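5 min read

1/ OK, desktop wallpaper thread, as promised to everybody who asked in May. I change mine way too often and I've made every mistake you can make with a background picture, so let me save you an evening.

2/ First thing is size. Your screen has a size and your picture has a size, and if the picture is smaller, the computer stretches it and everything goes mushy. Look in your display settings, write the two numbers on a sticky note, put the sticky note on the monitor. Mine has been there so long it left a mark.

212 likes · 14 comments

3/ The word "HD" on a download button means nothing at all. I grabbed a lake at sunset from Skergate once (big green HD badge and everything!) and it was smaller than my phone screen. Open the file info and read the real numbers before you get attached to it.

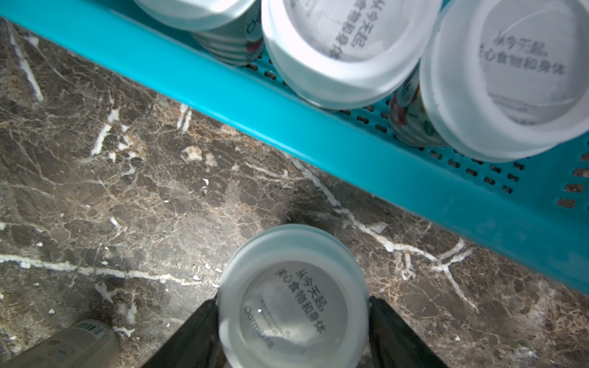
4/ Also, if a site gives you a choice of sizes, take the biggest one and let your computer shrink it. Shrinking looks fine. Stretching looks like you smeared butter on the glass. Skye Swanson argued with me over this for a whole lunch and then went home and tried it, and I got a one-word text that said "ugh."

5/ Shape matters as much as size and people forget it. A tall phone picture on a wide monitor gets black bars, or it gets chopped through the middle so your dog is just ears. The setting is usually called Fill, Fit or Stretch. Pick Fill, crop the picture yourself first, and never touch Stretch.

187 likes · 22 comments

6/ I crop in Tonik, which is a tiny free program that looks like it was made in somebody's kitchen. It does three things and I love it. You type in your screen size, drag the box around, save. Rizwan Ghauri put me on to it and I have since put my whole family on to it, whether they wanted it or not.
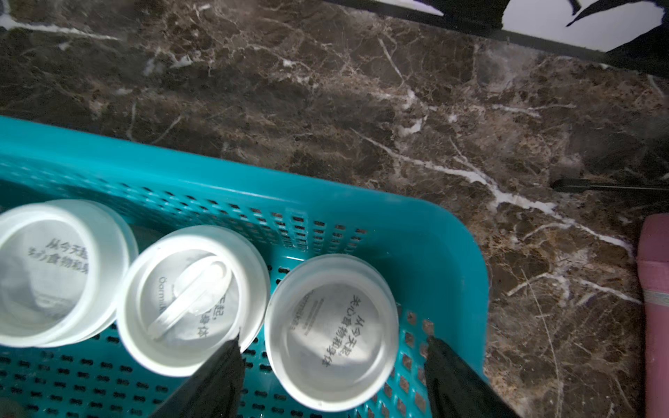
7/ Now, icons. Where do yours live? Mine pile up down the left side, so I want the left side of the picture calm. Little repeating stuff is the worst for this – take a teal basket with rows of tiny dark slots all over it, and try reading a file name on top of that. The plain smooth rim would be fine. A brown marble counter with white streaks is kind of in the middle, depends how many streaks land behind the words. If you love a fussy picture, flip it so the fussy part goes on the side with no icons (unless there's writing in it, then the writing goes backwards and it will bug you forever).

8/ Or clear off the icons! I know. I had 53 things on my desktop and most of them were called "untitled." I made one folder named STUFF and dragged the lot in. Have I opened STUFF? I have not.

9/ Brightness is the other biggie. I had a snow field up for one winter and got a headache by 4 p.m. every single day, and I blamed my glasses, my chair and the coffee before I blamed the snow. If you work in a dim room go darker than you think. Turning the picture down a bit in Tonik is often enough, no need to go hunting for a new one.

241 likes · 31 comments
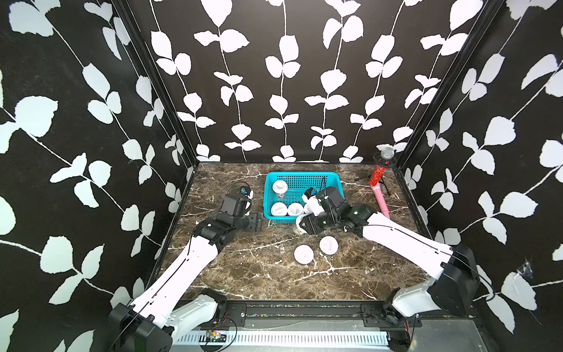 10/ That said, dark isn't automatically easy to read on. Most computers put icon names in white letters, sometimes with a little shadow. Solid black behind them, lovely. Black with white climbing vines on it, big rounded leaves and all, and the letters get lost every time one lands on a leaf. I do like that look a lot, so I'd save it for the lock screen, where the only thing on top is the clock. Thin stems are easier to live with than the big leaves, if you're shopping for one.

11/ Two monitors? You can set a separate picture on each, or stretch one really wide one across both. Amanuel Berhe at work has a photo of the old harbor at Skutbridge running across his and it is gorgeous, except the lighthouse falls exactly in the gap between the screens. He says he's used to it. I would not get used to it.

12/ Saving files: if your wallpaper looks blotchy in the sky or in shadows, it's probably been saved as a JPG a bunch of times. Every save chews a bit more off. Keep one untouched original in a folder and make your crops from that one. When there's a quality slider, push it to 100 and forget it exists.

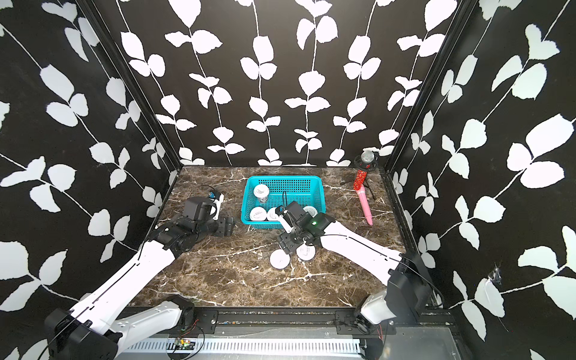
13/ Slideshows. Yes, you can have the picture change by itself, and yes it's fun, for a day. I had mine on every 5 minutes and kept looking up like somebody had walked in. Once a day is nice. I keep 21 pictures in the folder and toss any that make me go "meh" first thing in the morning.

14/ Mihret Hailu asked about using other people's photos. For your own screen at home I'm relaxed, but look at what the site says, and please don't put somebody's photo on your business page because it "was on a wallpaper site." If you want to share one, ask. I've asked plenty of times and most people are thrilled, one even sent me a bigger copy.

15/ And stay away from anything that wants you to install a "wallpaper manager" to get one picture. A picture is a file. You right-click it and you save it. I put one of those on my old laptop and it changed my home page, added a weather bar, and took most of a night to get rid of.

16/ Current setup if you're curious: fog over a field on the laptop, a plain dark blue on the big screen, and a very bad photo of my sister's cat on the phone. The cat breaks every rule up there. The clock sits right on his face. Staying put.

17/ Phones next time – Arnar Ragnarsson wants to know why his keeps zooming in on its own, and I have Opinions. Drop your screen size below if you're stuck and I'll tell you what to crop to.

308 likes · 46 comments · 19 shares

More from this account
Why I quit live wallpapers (and my battery thanked me)
Six places I look before Skergate
Wei theme pack: which ones are worth the download
Making a calendar wallpaper you can read
Lock screen or home screen? My messy system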